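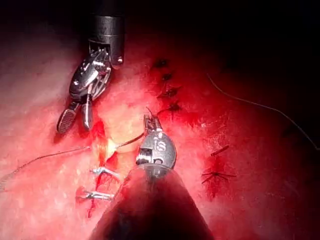

Figure 9.1 Instruments at work over soft tissue.

277 shares
2 comments

Chapter 9
How Skin Closes Up

I fell off my bike in Sakville one December when I was in high school, and I still have the scar on my left knee - a pale, shiny patch with no hair on it. I used to show it to my classes at Fairweather every year (they pretended to be grossed out, but they all leaned in!). Then everybody wanted to show me theirs, and there went the first half of the lesson. I never minded. We've all been healing from something since we learned to walk, so you already know more of this chapter than you think.

Let's start with a paper cut. Blood vessels near the cut squeeze tighter, and tiny cell pieces called platelets begin sticking to the damaged spot and to each other. A stringy protein named fibrin forms a net over them, and now you have a clot. Dry that clot out and you have a scab, which I'm begging you not to pick.

Next comes the cleanup. The area gets red, warm, and puffy, and people often take that for a bad sign, but some swelling is normal. White blood cells are moving in to eat bacteria and dead bits of tissue. After that the rebuilding starts: cells called fibroblasts lay down collagen, new capillaries grow, and skin cells creep in from the sides until they meet in the middle.

How far those cells have to creep matters a lot. A clean cut with its edges held together has only a small gap to fill, and that's the whole idea behind stitches.

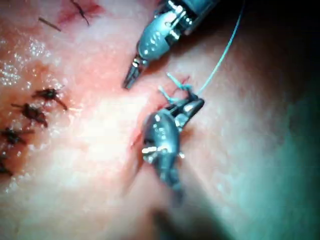
Figure 9.2 Tying a suture along a thin incision line.

My old colleague Yoshinori Ichikawa taught this with a torn bedsheet and a needle, and I've stolen his lesson for Activity 9A. You'll need 2 scraps of cotton, some thread, and 60 minutes. Sew one tear with the edges touching and leave a gap in the other, then tug on both and write down what you notice.

Before you turn the page, pick a scar of your own (or borrow a relative's) and jot down how it got there, how long it took to close, and what color it is now. We'll come back to your notes in Section 9.2, when we get to collagen.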